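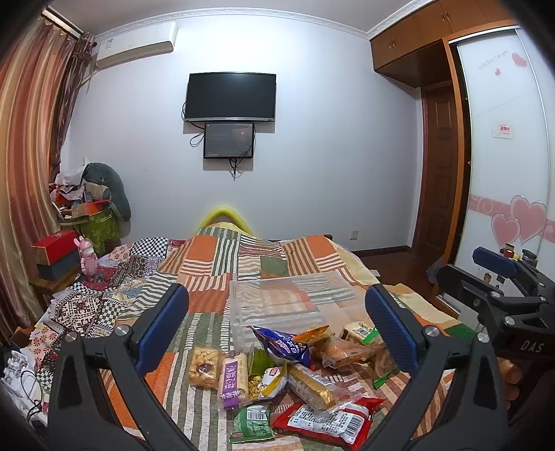 Ticket 763 - Handgreifer, Backen schließen ungleich
Status: offen, Prio hoch
Gemeldet: Ingegerd Vik, Montag

Aufgabe Snacks in die Klarsichtbox. Linke Backe kommt beim Schließen zu spät, Packung dreht sich weg. Folienbeutel am schlimmsten, Riegel gehen halbwegs. Im Log 20 Abbrüche, alle gleicher Fehler (Backenweg unplausibel).

Versucht:
- Neustart, nichts
- neu kalibriert, hält kurz, dann wieder Versatz
- Schraube am Drehpunkt links nachgezogen - besser, aber nicht weg
- blaue Polster sauber gemacht, kein Untershied

14:10 Nachtrag Dunne: Versatz auch ohne Packung, also nicht die Folie. Tippe auf Spiel im Gelenk oder Encoder.

Hovland: bitte Daten ab Durchgang 103 nicht ins Training geben, Backenweg stimmt da nicht. Vorher ist ok glaub ich, prüft noch wer?

Ersatzgelenk bei Taron angefragt, noch keine Antwort. Bis dahin Greifer nicht weiter benutzten. Finger weg vom Gelenk solange Strom drauf ist, schnappt manchmal nach.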